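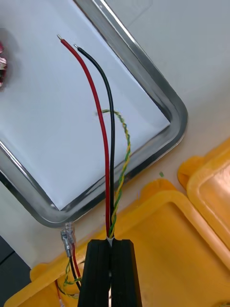

Última alteração desta página: abril, 16h10

Imprimir | Enviar por e-mail

A mão que ensina

Opinião. Texto da redação da Landeg

Tenho passado as tardes a ensinar um robô a pegar em fios, e a primeira coisa que aprendi foi que não sei explicar como é que eu próprio pego num fio. A sério! Faço isto desde miúdo, montei cablagens durante anos antes de vir parar à oficina da Landeg, e quando me puseram os comandos nas mãos e me disseram "mostra-lhe como se faz" fiquei ali parado como quem se esquece do próprio número de telefone.

Para quem não anda nestas coisas: na Landeg usamos um sistema da Nakix em que uma pessoa conduz o braço à distância, com um par de manípulos, e o robô vai guardando os movimentos. Há outra escola, a de agarrar no braço e levá-lo com a mão, como quem ensina uma criança a escrever. Tenho opinião sobre as duas (já lá vamos), mas o que me fez sentar a escrever foi uma conversa de corredor em que alguém disse que o trabalho de demonstração "é só repetir". Só repetir. Fiquei com aquilo atravessado o resto do dia.

Repetir o quê, afinal? Pegar num molho com um fio vermelho, um preto e um par entrançado verde e amarelo parece uma tarefa única. Experimentem. Os dois primeiros têm alguma vontade própria, fazem a sua curva e ficam-se por ali. O entrançado é outra conversa, enrola-se no que estiver ao pé e vai para onde lhe apetece. Um fio não é um cubo, não tem uma posição, tem uma data delas ao mesmo tempo, e cada vez que se lhe toca muda de ideias.

Na última série gravámos 255 demonstrações. Eu juraria que as tinha feito todas iguais, e depois fui ver as curvas no programa da Cilon e parecia que tinham sido dez pessoas diferentes a conduzir. De manhã vou depressa e aperto tarde. Depois do almoço hesito por cima do tabuleiro, desço, subio um bocadinho, torno a descer. E o robô aprende isto tudo, coitado, hesitação incluída! Houve uma semana em que ele parava no ar exatamente no sítio onde eu costumo parar para pensar. Ele não tinha nada em que pensar, claro. Era um tique meu com motores.

Por isso me irrita um bocado a ideia de que a demonstração é trabalho menor, coisa para quem sobra. No fórum da Balness, que eu leio mais do que devia, há quem defenda que o importante é a quantidade: ponham lá 1417 gravações, seja de quem for, e o modelo que se desenrasque. Talvez nalgumas tarefas funcione, não digo que não. Com fios, a minha experiência é outra. Dez demonstrações feitas por quem percebe de cablagem valem-me mais do que um disco cheio de gente a pescar às cegas, e nisto não me convencem facilmente.

Quem percebe do assunto sabe onde apertar. Sabe que convém deixar as pontas descarnadas livres e viradas para onde vão ser precisas, que o terminal que já está cravado não gosta de levar puxões, que há um bocado do molho onde se pega e outro onde não se mexe. Isso não está escrito em lado nenhum, ou pelo menos eu nunca o li. Está nos dedos. E o que nós andamos a fazer, quando conduzimos a pinça, é tentar passar para dois dedos pretos e retangulares aquilo que levámos anos a pôr em dez.

Agora a questão dos manípulos contra a mão. Eu gostava de dizer que prefiro levar o braço com a mão, que é mais bonito e mais natural, e durante uns tempos disse-o a toda a gente. Mudei de opinião. Quando levo o braço com a mão, estou de pé ao lado da bancada, vejo tudo de cima, e uso informação que o robô não tem. Quando conduzo à distância, olhando só para o que a câmara do punho me dá, fico tão limitado como ele. Se não consigo ver a ponta do fio preto, ele também não a vê, e sou obrigado a arranjar uma solução que lhe sirva. É mais lento e dá-me cabo dos ombros, mas é mais justo.

O que se perde é o tato, e aí não há volta a dar-lhe. Nos nossos manípulos não sinto nada. Aperto um fio como se apertasse o comando da televisão, e tenho de adivinhar pelo que vejo se está bem seguro ou se vai fugir ao primeiro movimento. Quem vende estes sistemas devia gastar menos dinheiro em ecrãs e mais nisso. Já o escrevi num inquérito da Nakix, em maiúsculas, e volto a escrevê-lo no próximo.

E já que estou a pedir coisas, peço mais uma: que se assinem as demonstrações. Um campo no ficheiro, quem conduziu e a que horas, mais nada. Serve para perceber de onde vêm os tiques, e serve também para que daqui a uns tempos, quando o braço estiver a arrumar cablagens sozinho no turno da noite e alguém disser que ele aprendeu, se saiba com quem. Eu ponho lá o meu nome, mesmo nas gravações de depois do almoço.

Imprimir | Enviar por e-mail

Artigos relacionados
Manípulos ou luvas: o que usamos na Landeg
Cilon: como ler as curvas sem perder a tarde
Porque deitámos fora uma série inteira de gravações
Balness: o que se discute no fórum este mês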